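Home Reviews Grippers Safety Bench Notes Archive Contact

Pidex Two-Finger Gripper and Kitchen Task Rule Pack: review

Reviewed by Dorian Lemaire. Friday, December 17, 2021

Pidex sells its two-finger adaptive gripper with a printed rule pack, written for teams that want an arm to handle cookware and food-like objects on an ordinary worktop. The gripper has been covered elsewhere. This review is mainly of the pack, which runs to 194 numbered rules in a ring binder and is sold under the name Pridonero. We used it at our Kullville bench for steamer loading and unloading.

The rules are grouped by stage: bench layout, approach, contact, transfer, release and cleaning. Each has a short statement, a test and a space for initials. The wording is plain. "Fingers shall be fully open before the wrist enters the vessel zone" is typical, and a new operator can check it without asking anyone what it means.

Bench layout is the strictest chapter and the one most sites will fail first. Rule 15 requires drinks, displays and loose small items to be outside the swept area of the arm, and it defines that area by the outermost part of the tool, including any fitting that sticks out from the fingers.

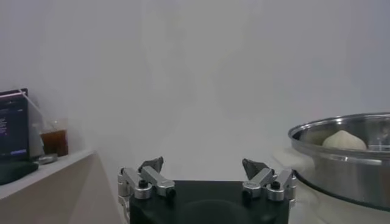 The definition matters with this gripper, whose linkages are wider than the pads. Operators tend to judge clearance from the fingertips. On a layout drawn from the pads alone, a cup can be marked clear when the outer links would still reach it. The pack gives a paper template for the full width with the fingers open, and we recommend cutting it out on the first day. It also asks for a second check whenever a tall pot is added to the bench, as the rim sets the lowest safe travel height.

The approach rules are sound but slow. A pause of 200 milliseconds is required at each waypoint above a vessel. Over a full loading run this adds up, and we would have liked a relaxed value for repeat moves on a bench that has already been signed off.

Contact is the weakest chapter. The force limits assume a rigid object with flat sides. Soft dough and thin sheet metal are treated in one table, with a single line for "round items, yielding". Blandine Gautier, who set up our trials, wrote a local supplement covering three dough weights and two grip heights. She also added a rule for perforated inserts: support the rim, and keep pad tips away from the holes. Pidex should adopt something similar.

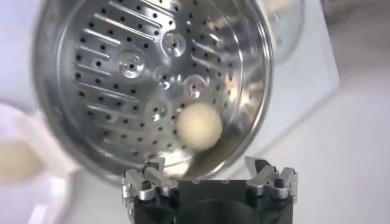
Steamer basket with a single ball on the perforated floor, gripper fingers at the lower rim.

Transfer rules for baskets deal with tilt. The pack sets a limit by what the basket carries and treats a round item on a smooth metal floor as free to roll, whatever the surface pattern. That is a cautious reading and we agree with it. Raised dimples should not be counted as a stop unless they have been tested as one.

Cleaning is well covered. The joints and screw heads have their own checklist, and the inspection interval is 2,000 cycles for non-food trials, shorter where food is touched. The pack states clearly that following it does not make the tool suitable for food service. Sites must still carry out their own risk assessment.

A few smaller faults. The index refers to two rules that were renumbered. The initials boxes are too small. Revisions come as loose sheets, and our April set arrived without a change list, so each page had to be compared by hand. The Charpentier binder we used before had poorer rules but much better revision control.

Recommended for teaching benches and small test cells, with a local supplement for soft items. Teams working only with rigid parts can use it as supplied.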